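Unit 5: Enclosures for low-voltage wiring
Module notes, Building Services, second term. Tutor: Gemma Marino

5.1 Purpose of the enclosure

A joint in a fixed cable must be made inside an enclosure or an accessory that gives the same protection. The enclosure keeps fingers and tools away from live parts, limits the entry of dust and water, and contains heat or sparks if a terminal fails. It does not make up for a poor termination. Terminals are tightened to the maker's torque figure and each conductor is tugged by hand before the lid goes on.

5.2 Ingress codes

The code has two digits. The first covers solid objects and dust, the second covers water. IP54 means limited dust entry and protection against splashing from any direction. Where a digit is replaced by X, no rating is claimed for it. The rating holds only with the lid fully fastened and every entry sealed. A single open knockout removes it.

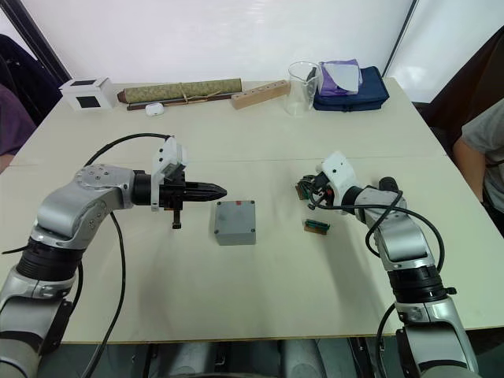
Entries should be made in the bottom or side of the box where the run allows. Cables dropping from above are given a drip loop, so that water leaves the sheath at the lowest point of the bend. Glands are chosen by the outside diameter of the sheath. A gland that has been packed out with tape is treated as unsealed.

5.3 Lid fastening

Screws are started by hand and then tightened in diagonal pairs. Check that the gasket lies flat in its groove before the first screw bites. Overtightening bows a plastic lid between the fixings and opens a gap along the straight edges.

5.4 Access

Screwed joints must remain reachable for inspection and testing. A box behind fixed plasterboard does not meet this. Maintenance-free types are treated separately in Unit 10.

Reading before the June test: Donati, Joints and Terminations, pp. 54 to 74. Questions on torque settings go to Evaristo Russo in the workshop.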